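Tirnetell: a desk arm in a shared workshop

Tirnetell is a small robot arm that we are building in the shared workshop on the Janevski estate. It has two joints and a wrist, it sits on a desk, and the job we want from it is sorting small parts into trays. The work began in September. Most of it happens in the evenings, on whichever desk is free, so the background changes from one set of notes to the next.

The page is kept by Azra Vasić, with corrections from Špela Halilović. Captions are short. If you want the wiring list or the cutting drawings, ask at the workshop and we will print you a copy.

The base

The first base was a square of scrap board with four holes in it. It tipped forward whenever the arm reached past the halfway point. The second one is longer at the back and has a steel bar bolted underneath. It has not tipped since, though it is a nuisance to carry.

The holes for the shoulder bracket were drilled twice. The first set was 2 mm out, which was enough to make the bracket sit crooked. We filled them and started again from the other edge.

The shoulder and elbow

Both joints use the same geared motor. The shoulder one has a spring to help it, taken from an old desk lamp. Without the spring the motor gets too warm to touch after 15 minutes of lifting. With the spring it will run all evening.

The elbow was easier. The only trouble was the cable, which rubbed on the inside of the bend until the outer cover split. It now runs through a loop of soft tube on the outside. Leave more slack than you think you need, then check it with the arm folded right up.

The upper link has been made three times. Printed plastic bent, thin aluminium rang like a bell each time the motor stopped, and the present one is ash from an offcut. It is the heaviest of the three and the steadiest.

At the desk

A mirror on the desk, behind a pale blue plate, with the monitor switched off. The maker in the reflection has on a black mask and a Jumpman T-shirt, and there is a Rubik's cube over by the keyboard.

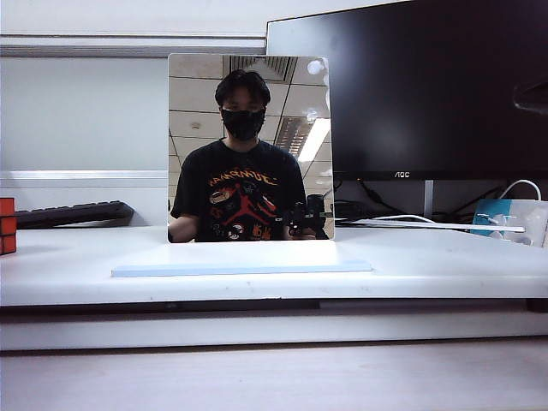 Špela thinks we should stop changing the wrist and write down the one we have. Her note in the build book says the last three versions all gripped equally well, and that the time would be better spent on the stop switch, which is still held on with tape. She would also like the arm to have one fixed home position before anybody touches the software again.

She is right about the switch. It has a proper bracket on order and will go on the front left corner of the base, where either hand can reach it. The home position is now a pencil line on the base and a matching line on the shoulder.

The wrist and fingers

The wrist turns but does not tilt. We tried a tilting one and it added too much weight at the end of the arm, so the elbow sagged and every pick landed low.

The fingers are two flat strips with rubber glued to the inside. Bicycle inner tube works better than the rubber sheet we bought, and it can be changed in a minute with a knife and contact glue. Small washers are still a problem. The fingers pick them up by the rim and drop them as soon as the wrist turns.

The control box

The board is a Stisier, second-hand, in a lunch box with holes cut for the leads. The box has a fan in the lid. The program that runs on it is called Mistum and comes to 2798 lines, a good many of which deal with things that should never happen, such as the elbow being told to go through the desk.

Each move is stored as a list of joint angles and a speed. We keep the speed at 50 per cent for anything new and raise it after a clean run. Labels went on both ends of every lead after the shoulder and elbow plugs were swapped by mistake and the arm hit its own base.

Still to do

Fit the stop switch bracket. Replace the lamp spring with one of known strength. Make a tray with sloping sides so that washers slide to one end. Sand the ash link, which is leaving splinters in people.

The arm is kept on the bottom shelf next to the drill press. Please do not lift it by the elbow.

Page updated 6th January.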